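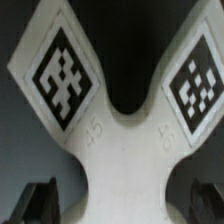 Wrist bracket with the two tags, seen from the wrist camera, fingers open.

Acceptance rules for fiducial markers on a gripper bracket and on work objects

Asked in: Robot cells / Calibration and measurement
Viewed 1,663 times

I am writing the working procedure for a small bench cell and would like a second opinion on the marker rules before it goes to sign-off. The arm has a parallel gripper, a camera at the wrist and a fixed camera outside the work area. Square markers are used in two ways: two are set into the bracket at the wrist, turned 45 degrees, and the rest are on the parts and on a flat reference sheet on the table. The number 45 is marked in the plastic under each of the bracket tags.

The draft currently says:

1. Every marker in the cell has a unique ID, recorded in the cell register with its printed size and the part it belongs to.
2. The bracket markers are checked at the start of each shift. If either is not detected, the cell does not run.
3. A marker that is partly outside the image is ignored.
4. A part is accepted for tracking if at least one of its markers is detected.
5. The reference sheet is taped down and re-measured when it has been moved.

My concerns are with 2 and 3. In the wrist view the right-hand bracket marker runs off the side of the image, so under rule 3 it is ignored and under rule 2 the cell never runs. A colleague from our Pravberg site says rule 2 should be relaxed to one marker. I would prefer to keep two, but I have no good argument for it apart from symmetry.

Secondly, is there an accepted figure for how long a detection check should last? We log 200 frames with the arm stationary and require 186 good ones. I inherited both numbers and cannot find where they came from.

Answer 1 (accepted)

Your rules 2 and 3 conflict, and relaxing rule 2 is the wrong repair. Sort out the view first.

A marker with its black border cropped should be rejected. The detector needs all four corners of the outer square. If you let through partial squares you will sooner or later get a corner estimate that is wrong by several pixels and looks perfectly plausible in the log. Keep rule 3 and reword it: "A marker is valid only when its complete black border and a margin of white outside it are within the image." The white margin should have a minimum width, stated in marker cells. We use one cell.

For the bracket, decide what the markers are for. There are two usual purposes.

(a) Checking that the camera has not shifted relative to the wrist. The bracket and camera are both fixed to the wrist, so the markers should appear at the same pixel positions in every image. One complete marker gives you a full pose, but a single square seen nearly face on has a known ambiguity in tilt. Two markers a known distance apart, solved together as one rigid body, reduce that a good deal. There is your argument for keeping two.

(b) Locating the wrist from the fixed camera. In that case the wrist view is irrelevant to the rule, and the check should be run on fixed camera images, in a parked pose where both markers are known to face it.

If it is (a), re-aim or re-seat the camera until both markers are complete, then record the corner positions as the baseline. If the mount has no adjustment, write the exception into the procedure explicitly, naming the marker ID that is exempt. An unwritten exception gets extended to other markers within a month.

Whichever it is, put the rotation in the register. A 45 degree mounting angle makes no difference to the detector, but it matters to whoever enters the transform by hand. The marking in the plastic helps only if the register says what it refers to (angle, size, or part number) and in which direction the angle is taken. I have seen a moulded number read three ways in one team.
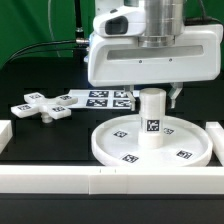 On rule 4, one marker is enough to say that the part is present. It is thin for tracking. Separate the two states in the procedure:

Present: one valid marker.
Tracked: two or more valid markers on the same rigid part, agreeing within the stated tolerance.

A cross with a tag on each arm can meet the second condition from most directions. An upright cylinder with one tag facing the camera cannot, and you should either add tags round the side or accept in writing that it is tracked from a limited range of angles. If it stands in a tray, remember that tags on the tray floor give you the pose of the tray. They say nothing about whether the cylinder has slid or turned in it.

Also state what happens when a finger covers part of a marker. The gripper will pass between the fixed camera and the reference sheet as a matter of routine, so a missing tag there is normal and should not raise a fault while the arm is moving. Evaluate the sheet in the parked pose only.

Rule 5: tape is fine. "When it has been moved" is not fine, as it relies on somebody noticing. Compare the sheet against its stored pose at every start-up and set a limit.

On the 200 and 186, there is no accepted figure that I know of. 186 of 200 is 93 per cent, so somebody probably picked the percentage first. With a stationary arm and steady lighting I would expect almost every frame to be good, and would want to look at the 14 bad ones. Fourteen in a row is a different fault from 14 scattered, and your rule treats them alike. Add a limit on consecutive misses.

Answer 2

We just wipe them with a dry cloth on Tuesday and reprint anything scratched. Matt paper, never gloss. Never had a problem with the count. We run Nemell fixtures though so it may be different for you.

Answer 3

Agree with the accepted answer on most points. Two additions from the Gudport cell procedure.

Inspect the plastic around an inset marker as well as the marker. A raised lip can throw a shadow on to the white border when the light comes from low down, and the detector then sees a border of uneven width. Fix the lamp positions in the procedure, or measure light level at the tag and log it.

Reserve ID ranges by function. Ours are: wrist hardware first, then fixed references, then movable parts, with gaps between. We had a duplicate because two people printed tags from separate lists, and it took 377 logged runs before it was found. All of them had to be marked unusable for pose data.

Comment from the asker, on Answer 1

Purpose is (a). I will re-seat the camera and keep both markers. Rule 4 will be split as suggested. The 45 was carried over from the Barrientos drawing, which gives no direction, so that goes in the register as an open item.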